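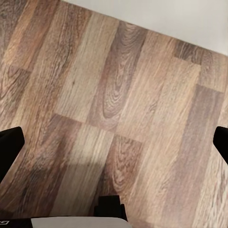

Wood-grain planks in staggered rows.

Korkthorpe to Skendar: changes to the winter itinerary
By Razia Hayat, Routes Desk, Niazi Travel

The winter timetable for the Korkthorpe to Skendar tour takes effect in December. Bookings made under the old schedule remain valid, but the order of the overnight stops has changed and one transfer has moved from road to water. Members who have already paid a deposit will receive a revised itinerary by email. Please check it against the notes that follow before booking flights or trains at either end.

Route
The tour still starts at Korkthorpe and ends at Skendar, with a night at Bamley in between. Under the previous schedule the Bamley night fell on day 2, after a coach transfer along the coast road. The coast road closes to coaches overnight in winter, and the late departure no longer reaches Bamley before the barrier comes down. The first two nights are now both spent in Korkthorpe. The group leaves for Bamley by ferry on the morning of day 3 and continues to Skendar on day 4. The total length of the tour is unchanged at 6 days.

The second day in Korkthorpe is unguided until lunch. A walking tour of the harbor and the old customs quarter begins in the early afternoon and finishes at the fish market, which keeps shorter hours in winter. The castle visit that used to take place on day 1 has been moved to this afternoon slot as an option. It can't be combined with the harbor walk.

Ferry transfer
The vessel used for the Bamley crossing is licensed for 64 passengers. We hold a block of seats on the morning sailing only. There is no second sailing on the same day in winter, so a traveler who misses the boat will need to take a local bus by the inland road, with a change at the junction stop. The bus fare is not covered.

Check-in closes 30 minutes before departure. Tickets are issued in the name on the booking and the ferry office does ask for photo ID, including for children. Seats are not numbered. The lower deck is enclosed and heated; the upper deck is open and may be shut in high wind.

If the sailing is canceled for weather, the group stays a third night in Korkthorpe and Bamley is dropped. In that case the day 4 transfer runs direct to Skendar by the inland road. Hotel costs for the extra night are included in the tour price. Meals on that evening are not.

Luggage
Each traveler may bring one main bag and one small day bag. The main bag is collected from the hotel lobby before breakfast on day 3 and is not accessible again until arrival in Bamley. Medication, documents and anything needed on the crossing should go in the day bag. Hard-shell cases are accepted, but the quay at Bamley has steps and no ramp – wheels are of little use there. Bicycles and folding scooters can't be carried on the winter vessel.

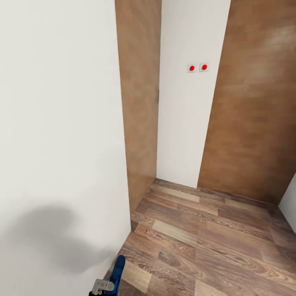

White wall, with wood paneling set back beyond the corner.

Rooms and meals
Rooms at all three stops are twin or double. A single room carries a supplement of $229 for the full tour, charged once and not per night. The number of single rooms in Bamley is limited and they are assigned in order of deposit. Travelers who ask for a single after the Bamley allocation is full may be offered one in Korkthorpe and Skendar only, with the supplement reduced to match.

Breakfast is included every day. Dinner is included on the first night in Korkthorpe and the last night in Skendar. The Bamley hotel serves a set evening meal if ordered by noon, and the guide will take names on the ferry. Dietary requests should be sent with the booking form. Requests made on arrival are passed on but can't be guaranteed.

Skendar section
Days 4 to 6 follow the existing program, with two exceptions. The cable car is out of service for its yearly inspection during the first part of the season, and the hilltop monastery will be reached by minibus until it reopens. The journey is longer and the road has several tight bends – travelers prone to motion sickness should sit toward the front. The evening boat trip on the lake does not run in winter and has been replaced by entry to the textile museum.

Airport transfers from Skendar leave after breakfast on day 6. The transfer is shared and departs once. Travelers with evening flights may leave bags at the hotel and arrange their own taxi.

Amending a booking
Bookings can be moved to another winter departure without charge if the request is received in writing before the final balance is due. After that date the normal amendment fee applies. Anyone who prefers the old order of stops can move to a spring departure on the same terms. Quote the booking reference in all messages to the Routes Desk.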